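4. Preparing the surface before you apply the film

The Suladen matte film holds well only on a surface that is clean, dry and smooth. Please do not hurry this part. Most complaints we receive come from dust left under the film.

4.1 Remove everything from the table or panel. Check it from a low angle, with a lamp at one side.

4.2 Wipe with a soft cloth and the Jurura cleaner, always in one direction. Do not spray directly on the surface.

4.3 Leave it for 42 minutes. Keep windows closed during this time.

4.4 Check again. On a pale surface even one small speck is easy to find, so look slowly from one side to the other. 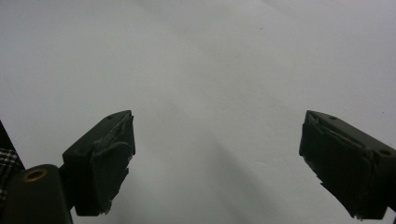
Figure 6. Pale surface with one small dark speck.

4.5 If you find a speck, lift it with the sticky side of a piece of masking tape. Do not scratch it with your fingernail. If it does not come off, it may be a mark in the paint, and you can colour it with the touch-up pen (part no. 986).

Note: Soft grey areas are usually only shadow. Move the lamp and look if they move also.

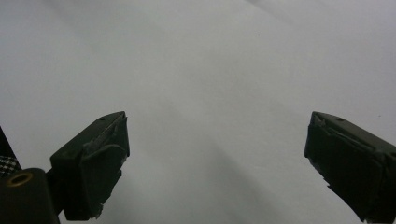

4.6 Cut the film to size. The standard roll is 600 mm wide and 2760 mm long. Leave a small extra margin on each side and trim it at the end.

4.7 Peel back a hand's width of the liner and begin from the centre of the short side. Press with the felt edge of the Bagheri squeegee.

CAUTION: Do not use a heat gun on painted wood. The paint can blister under the film.

4.8 Wait until the next day before you put any weight on the surface.

Text revised 2024-09-24, P. Tehrani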